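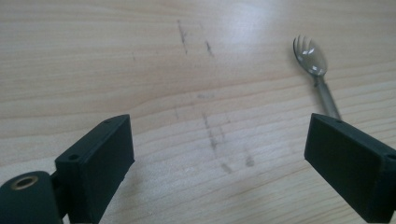 *Gray marks on a pale wood table, with a metal spork lying nearby.*

# How to get gray smudges off a light wood table (without believing everything you read)

Search for this and you will get 200 pages telling you to rub toothpaste on it. Or mayonnaise. Or half a walnut. I have tried most of them over the years on tables I cared about and tables I didn't, and my opinion is that the majority of these tips were written by people who own dark furniture.

Pale wood shows everything. A few thin streaks and a couple of darker blotches in the middle of the top, and your eye goes straight there every time you sit down. The good news is that marks like that are often sitting on the finish. The bad news is that you can do real harm getting them off if you start with the wrong thing.

## First, work out what you have

Gray marks on a table usually come from one of these:

- pencil or graphite
- ordinary dirt, pressed in by a sleeve or the bottom of a bag
- metal rubbed off cutlery, pans or the foot of a lamp
- water and iron reacting in bare wood (dark gray to black, and a different job altogether)

They look a lot alike. I don't trust anyone who says they can tell pencil from metal by looking at it. I can't, and I've been refinishing tables in Bakilana for long enough that I should be able to.

Do this instead. Wrap a dry white cloth around one finger and rub the smallest mark, gently, for a few seconds. Look at the cloth. Gray on the cloth means the mark is loose and you're probably fine. Clean cloth means it is stuck, or it's under the finish.

Then put your cheek near the table and look along it toward a window. A glossy patch of light will hide a mark completely from one chair and show it badly from another, so check from both sides before you decide how many you have. I've seen people clean half a table and declare victory.

## What you need

- two or three white cotton cloths (colored ones can bleed)
- a soft white vinyl eraser
- plain dish soap, unscented if you have it
- a bowl of lukewarm water
- a melamine sponge, for later, maybe
- 2000 grit paper, which I hope you won't touch

You don't need the special wood eraser kit. Mateja Nikolovski bought one at the market in Utton and let me use it next to a school eraser on the same scrap board. I could not see a difference, and neither could she, and she had paid for it.

## Steps

1. Clear the table. Everything, forks and spoons too. If metal turns out to be the cause, you don't want it sliding about while you work.

2. Dust with a dry cloth, going with the grain. Grit under a wet cloth is sandpaper.

3. Use the eraser on one mark. Short, light strokes along the grain, even if the scratch runs across it. Brush away the crumbs and look. Pencil generally gives up at this stage.

4. If it's still there, put one drop of soap in the bowl, wet a cloth, and wring it out until it feels nearly dry. Wipe the mark, then wipe again with clean water, then dry it right away. Don't leave a damp cloth lying on the wood while you answer the phone.

5. Wait until the spot is fully dry before judging it. Damp wood looks darker and a smudge can seem gone when it isn't. I give it an hour.

6. Repeat steps 3 and 4 once. If nothing has changed after two rounds, a third won't help.

## The melamine sponge question

People love these. They work, but they work by scraping, and on a shiny finish they leave a dull patch that can bother you more than the smudge did. If you must, try it underneath the table first. Use it damp, press lightly, and stop after 8 strokes to see what has happened.

On an oiled table I'd skip it. You'll take off oil along with the dirt, and then you will be oiling the whole top to make it match.

## Things I would not do

**Toothpaste.** It's an abrasive with mint in it.

**Vinegar on bare wood.** If there is iron in the mark, you may make it darker. Krešimir Dimitriou did this to a maple desk in June and still has the desk, with a tray over that end of it.

**Bleach.** Leaves a pale cloud with the mark in the middle.

**Furniture polish over the top.** Hides it for a week, seals it in for good.

## If it won't move

Find out what the finish is before you reach for the 2000 grit. On solid wood with oil you can sand very lightly with the grain and re-oil. On lacquer you'll cut a dull window in the surface. On veneer you can go straight through, and there's no fixing that at home.

Or leave it. Faint scratches fade into a table as more of them arrive, and mine has a gray streak near the center that I stopped working on two years ago. I put the fruit bowl somewhere else entirely.

*Last edited 17/08/2022: took out the baking soda section after three readers wrote in with dull spots.*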